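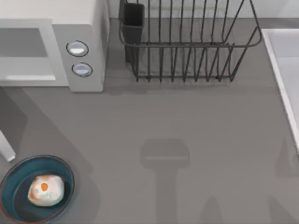
Re: Countertop rule for the Urnstead kitchens

Zorica Yordanov wrote on March 19, 2023:

> Hi all,
> I went to the Tistia talk in Emville and came back convinced. Their
> advice is that a shared kitchen should keep its counters clear, full
> stop. Anything that plugs in goes in a cupboard between uses. They
> say people cook more, waste less food and argue less. The starter
> kit is $218 per kitchen and includes the shelf inserts, the labels
> and a wall chart. I'd like us to sign up before May. 
> Zorica

Zorica, thanks for writing it up, but I'm not there yet.

First, the claim that people cook more. More than what? I read the handout you left in the lobby twice and found one number in it, 71 percent, with a bar chart and no word on who was asked or when. If they asked people who had just paid for the kit, I can guess how that went. I'd be glad to see the survey. I wrote to the address on the back and got a brochure.

Second, the cupboards. I live on the Rautiainen side, where the lower cupboards are 60 cm wide with a pipe running through the back of most of them. I measured ours last night. A toaster fits. A microwave might, if you take out the shelf and everything that was on it, and then where does that go? On the counter, I suppose. And somebody has to lift the thing out every time they want to warm up soup. My neighbor is 80-odd and is not going to do that, and neither am I.

The dish rack I feel more strongly about. A rack in a cupboard is a damp rack in a cupboard. We had a mold problem under the sink on the third floor two winters ago and I don't want to pay for that again.

> They say people cook more, waste less food and argue less.

On the arguing: every fight I remember in our kitchen was over food going missing or the drain. I can't think of one over counter space. Labels might help with the food, I'll give you that, but a roll of masking tape and a marker will do the same job.

What I would support is a trial. Pick 3 kitchens, leave the appliances where they are, and clear off everything else – the mail, the dead plants, the bread bags, the jar of keys that open nothing. Run it for a month with no kit. If people like it, we've learned something and spent nothing. If they don't, we can stop there.

I'm also not keen on the wall chart. We already have four notices over the sink and I have never seen anyone read them.

Could you ask Tistia whether the $218 is one payment or yearly? The form says "per term" and doesn't say what a term is. I'd want that in writing before anybody signs.

Dale, second floor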